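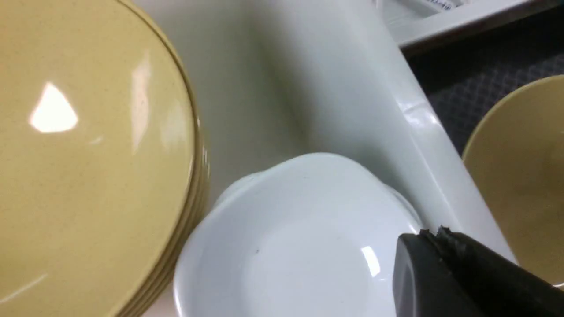
Workshop diary, March, late session

Print this entry | E-mail this entry

Fingers back on after the re-print. The left one had been binding on its pivot since the last session, and I had put this down to the screw. The fault was in the hole, which had closed up slightly where the first layers spread. Drilled it out by hand, fitted a fresh washer, and the travel is now free from end to end. The serrated tips are unchanged. I still think the ridges are too coarse for glazed ware, but I want a full set of results with them before I alter the geometry again.

Jeon (the controller, second board) was reflashed before tea. It lost its homing offsets in the process, as it did last time, so the first job of the evening was to type them in again from the notebook. They now live in a file on the workshop machine as well.

The target task has not changed: take crockery and cutlery from the bins and set a place on a tray. Plates and bowls come in nested stacks, which means the hard part is getting one item and leaving its neighbour. With the yellow plates the rims lie so close together that the finger has very little to slide between. The plan is to press lightly from the side, lift the edge, then close. At the present servo gain "lightly" is out of reach. The Altero servo does nothing at all up to a certain current and then moves further than asked. Spent a long while on the deadband setting and improved it a little.

Ran 14 attempts at single plates from the stack. 2 came away cleanly. The commonest failure was the tip riding over the top rim and closing on air. Increasing the approach angle makes contact more reliable but brings the knuckle down on the next item along, so the angle is limited by the bin layout before it is limited by the arm.

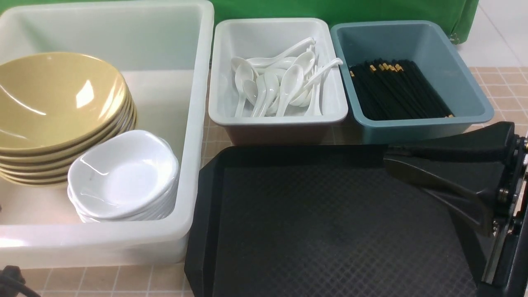 Reading time: 2 minutes

The layout needs writing down so that I can repeat it. Large white bin on the left with the yellow bowls and the small white dishes, then the spoons in the pale tray, then the chopsticks in the blue one. The black serving tray goes in front. Its raised diamond pattern is useful to me, as the tray gives the cameras a dark ground with some texture on it, and pale crockery separates from it without much effort. White dishes in a white bin are another matter. The segmentation kept running the dish into the bin wall until I lowered the exposure, after which it lost the shaded side of the dish.

Chopsticks postponed. They lie parallel and tightly packed and I have no idea yet how to take exactly one pair. Spoons are also awkward, being heaped at all angles, but a raised handle is at least something to aim at.

Glare remains the main trouble at the wrist. The overhead light throws a hard white patch on anything glazed, and the edge detector takes the border of the patch for a rim. Moving the arm moves the patch, so in principle two views should be enough to reject it. Tried this with a step of 30 mm between views. It works on the plates and fails on the deeper bowls, where there are several reflections at once and they travel at different rates along the inner wall.

Close work shows the other problem, motion blur. At the speed I have been using, the last usable view is well short of contact and the rest of the approach is done blind. 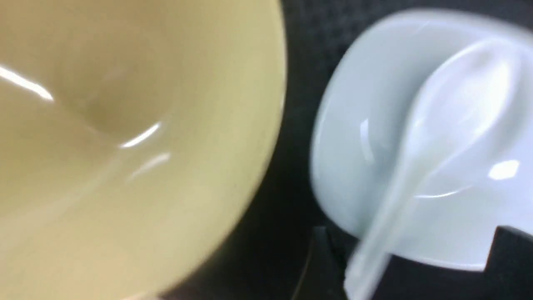
One reply on the Ustgate list was that the blur should be cured by stopping the arm dead before the final approach, taking a still view, and then moving on that alone, since no filter will put back an edge that was never recorded. I accept this. It costs time on every pick, but time is not what I am short of. Will put the pause in next session and leave the speed as it is.

The list also passed on a link to the Meltness finger pads, a soft moulded type. Have not ordered any. Changing the pads and the approach in the same week would leave me unable to say which had done what.

To do: pause before contact. Diffuser over the lamp, tracing paper for now. Cable tie on the loose run by the bin. Back up offsets somewhere other than this bench.

Print this entry | E-mail this entry

Comments

Anonymous
Two sheets of tracing paper with a gap between them work better than one thick one. Keep it well clear of the lamp if it runs hot.

Anonymous
I had the same jump from an Altero servo. Mine improved when I added a small dither to the command. Noisy, but the dead zone more or less went.

Anonymous
Are the offsets stored per joint or for the whole pose? Mine are per joint and survive a reflash if I leave the last page of memory alone.

Author
Per joint. I was erasing the whole chip, so that would explain it. Will try leaving the last page.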